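Running a supper club from a small flat: a talk with Urho Turunen

Urho Turunen cooked in other people's kitchens for most of his working life. Now he cooks at home, twice a month, for whoever has put their name on the list. The club is called Niltico, after a boat his uncle used to keep, and it has been going long enough that some of the guests have stopped asking what is for dinner.

"They just turn up," he says. "It suits me. If I tell people it's fish, then the fish has to be good that day, and sometimes it isn't."

He left his last restaurant job, at a place called Mustonen, when he was 57. He had been there through two changes of owner. The hours had started to bother him, and so had the size of the menu.

"We did 116 covers on a busy night. You don't cook at that number, you assemble. I was good at it, but I'd go home and eat toast."

The first dinners were for neighbours and cost nothing. He made a pot of pea soup and a rye loaf and asked them to bring their own chairs. After a few months one of them left money under a plate, and he decided he had better work out what a dinner cost him.

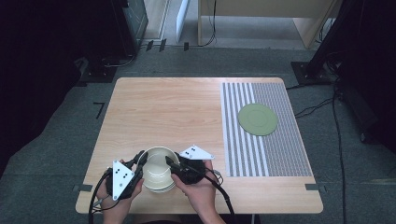
"I sat down with the receipts and it was worse than I thought. Butter was the big one. I was using it the way I used it at work, where somebody else was paying. So I cut the butter and put more time in. Onions cooked for an hour taste of plenty on their own."

He now charges a flat price for three courses, paid in advance. Drinks are not included and he does not sell any. People bring a bottle if they want one, and he makes a jug of something with berries for those who don't.

Most of the shopping is done on foot. The vegetables come from a grower called Pudow, who has a stall near the station until two in the afternoon, and Urho likes to get there late. The choice is smaller by then, but he says that helps him. "If there are only beetroots and leeks left, I've got my menu. I used to stand there at seven in the morning with a list and be annoyed that they didn't have what was on it."

Starters are served cold so that the oven is free. The main course is nearly always something that can wait, such as a stew or a braised shoulder, and pudding is made the night before. He has given up on anything that needs frying at the last minute.

"The flat is small. If I fry, everyone goes home smelling of it. I did it once with herring and my neighbour mentioned it for weeks."

He is less relaxed about bread. He bakes it himself on the morning of the dinner, from a starter he was given by a baker at Ukum, and he will not serve a loaf that has failed. In April he had two bad ones in a row and sent a guest out to the shop for crispbread.
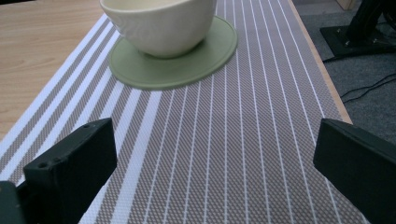
A cup on its coaster, with a woven runner under both.

Guests are seated wherever there is room, and couples are usually split up. Urho says this began by accident, but the talk was better for it and he kept it. He eats with everyone else — something he never did in 30-odd years of restaurant work — and gets up only to fetch the next course.

"At Mustonen I never saw anyone's face while they ate. I saw plates come back. You can learn a bit from a plate, but a person who's being polite about your cabbage tells you more."

The waiting list has 128 names on it. He has been asked to add a third evening each month and has said no. He has also been asked for a cookbook, and is thinking about that one, though he doesn't write anything down and would have to start weighing things.

For the next dinner he has leeks in mind, if there are any left when he gets to the stall.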